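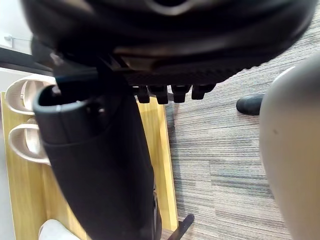 Black plastic, four tabs in a row.

Notebook: Dratititz spring luncheon, paper wisteria
April, late afternoon. By the workshop bench
Filed under: Table Stylings, Paper & Ribbon, Things We Said Yes To

Picking up where the last entry quit, which was in the middle of a sentence about glue.

The order for the Dratititz luncheon stands at 20 tables, each with a hanging paper wisteria over the middle, the kind that looks as if it grew there over a polite number of years. We quoted it on the strength of one sample. The sample was beautiful. The sample also hung in a room with no air moving in it, above a table where no one was trying to eat soup.

Where we are: the small petals are all cut, 1,275 of them, and they live in the cake boxes. Do not open the cake boxes near the fan. I'm writing that down as a general point of workshop practice and with no particular afternoon in mind.

Crepe first. The lilac from the new roll is not the lilac from the old roll. In the bag they're twins. Under the warm bulbs the new one goes the color of a ham. I tried mixing them along each strand, old lilac at the top and ham at the bottom, and from across the room it reads as shading, which I will be claiming was the plan. For anyone cutting more: pull from both rolls, old at the top, always the same way up. One strand got made in reverse and it looks like it has been out in the sun with no hat.

Stretch the petals over the handle of the wooden spoon, thumb in the middle, one pull. Two pulls and the crepe gives up and you have a spoon-shaped piece of paper for life.
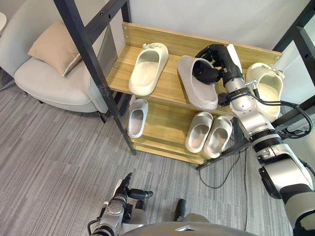

On the rack: cream slide at the left end of the top shelf, light gray one beside it.

Stiffening. Tried Rutex in three strengths on test petals pinned to the foam board. Straight from the bottle it sets hard as a cornflake and makes a noise when the petals touch. Pretty, in a haunted sort of way, and wrong for a luncheon. Half and half with water took the color out at the edges, a tidy white rim on every one, like a margarita. The thin mix (one capful to the jam jar, jar filled to the label) held the curl overnight and left the color alone. Going with the jam jar. Mark on the jar is in grease pencil, please do not wash it off again.

Brush it on the back only. I know the front is easier to reach.

Minum floral tape is back in the drawer after the experiment with the cheap kind. The cheap kind sticks to fingers, scissors, the radio, and to a remarkable degree itself, and lets go of wire the moment the wire is overhead. What's left of it is in the box marked gift wrap, where it can be someone else's opinion.

Hanging test, after lunch. Fishing line is invisible right up to the point where you need to find the end of it. Switched to thin green cotton, which you can see, and which at least looks like it belongs to a plant. One full cluster over the bench table at the height we quoted. Sat down under it. Stood up from under it. Took a petal with me and wore it until somebody at the hardware store mentioned it. So the height goes up by a hand and a bit, and the longest strands lose their bottom row. Those petals go back in the cake boxes (see above re: fan).

Drop from the ring, tallest chair, cluster as it hangs now: fine. Same thing with a person in a hat: not fine. It is a spring luncheon. There will be hats. Have asked for the hats policy and been told it's festive.
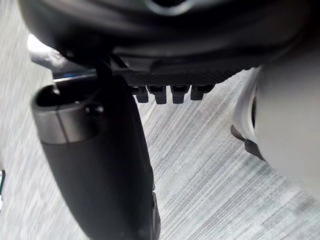

More black, with the textured strip just above the tabs.

Linens. Dal Bello is sending the cloths and they've confirmed ivory. Last season they confirmed ivory and we dressed an entire room in something closer to weak tea, so I've asked for a swatch by mail, and I would like it taped to this page when it lands. Space left below.

(swatch)

If it's weak tea again the lilac will go gray against it and the ham will come forward. Fallback is the overlay in sage from the shower last fall. It has a small iron mark near one corner. That corner goes under the bread.

Leaves are behind. The leaf die is chewing the tissue instead of cutting it, even with the wax paper under. I ran a sheet of foil through to sharpen it, as the internet advises, and now it chews with a slightly cleaner bite. Hand cut eight sprigs to see how long it took and I'm not going to write down how long it took. Possible answer: fewer leaves, bigger leaves, and say the word "lush" a lot on the day.

Place cards came back from lettering and they're lovely. They're also on the heavy stock, and the little paper twig holders we made were fitted to the light stock. Card goes in, twig lies down, everyone at table nine is face down on the cloth. Quickest fix so far is a dab of museum putty under the back of the twig. Other fix is a flat pebble. I like the pebble. The pebbles are in the bucket under the sink with the shells, and they need a wash, and the bucket needs a talking-to.

Glue: the low-temp gun drips less if you rest it nose down on the tile, and strings less if you let it warm up properly and go make coffee. I made coffee a great deal today and I stand by the method. 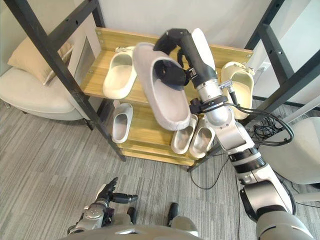
Pale gray one held above the top shelf, cream one lying at the left end.

Transport. The clusters can't be laid flat and they can't be stacked. Best idea yet is the garment rail in the back of the van with a bedsheet around the lot, clipped with clothespins. Tried it around the block with the ham-end sample. It swung like a chandelier in a ship movie and then settled. Two petals off at the roundabout. Slow on the turns, then, and someone sits in back with the glue gun looking professional.

Still to do, in no order I'd defend:

- second coat on the backs of the top rows
- wire hooks, the long ones, bend before and not on the ladder
- find out what the ceiling at Dratititz is made of
- new blade for the trimmer
- pebbles
- bottom row off the long strands, all tables
- ask again about the hats

Left the good cluster hanging over the bench so we can see what it looks like in the morning. Fan is unplugged and the plug is in the drawer with the Minum.

Recent from the bench
Sugar eggs, and what humidity thinks of them
Ribbon drawer, sorted (for now)
The baby shower with the sage overlay
How we wash moss
Dal Bello cloths: a color chart of our own
Balloon arch, second attempt, outdoors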